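Dornero Numbering and Perforating Press, benchtop

Sold by Wanon. Numbers and perforates raffle books, receipt pads and docket books up to 105 gsm. The maker claims 3000 sheets an hour. We've never got near that on coloured stock, and we'd plan a job on a good deal less. 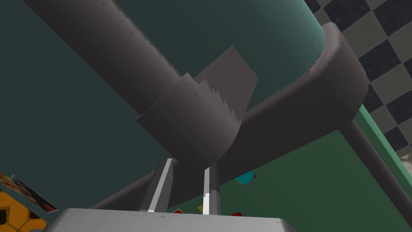
Numbering heads are where cheap presses let you down. Dornero says its heads need no adjusting for the life of the machine, a claim we'd treat with caution. The shaft on ours crept sideways after a long run of docket books. A collar plainly broader than the tube running into it, like the brown-grey one in the render, is what we'd want on any shaft, and Dornero's is too slim for our taste. Check the grub screw before each job.

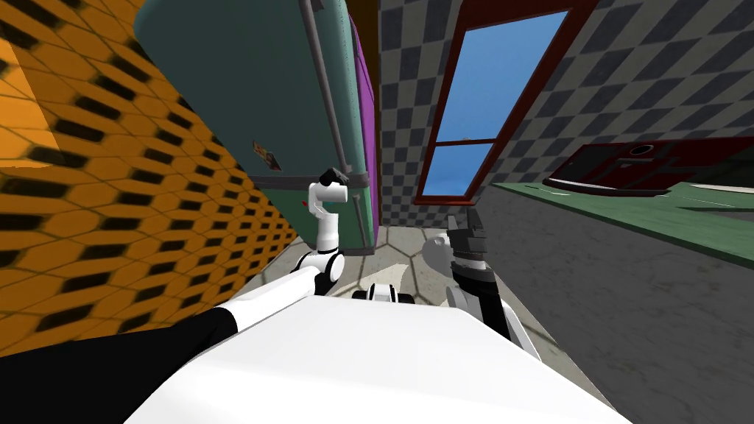 Kevin Sheehan wrote to us that the perforating wheel went blunt well before the brochure said it would, and that the "whisper quiet" line must have been written in another building. He kept the press, though. His centre margins are still straight. 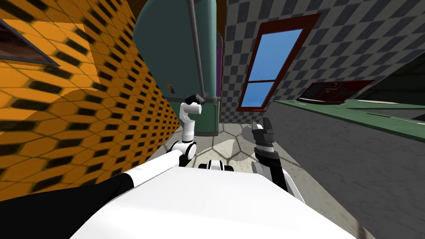
Render: left gripper in front of the teal tank.

Weight: 195 kg, bench not included
Numbering heads: 2, six-digit
Spare wheels: Prurnent pattern, sold singly
Warranty: parts only, excludes wheels and inking rollers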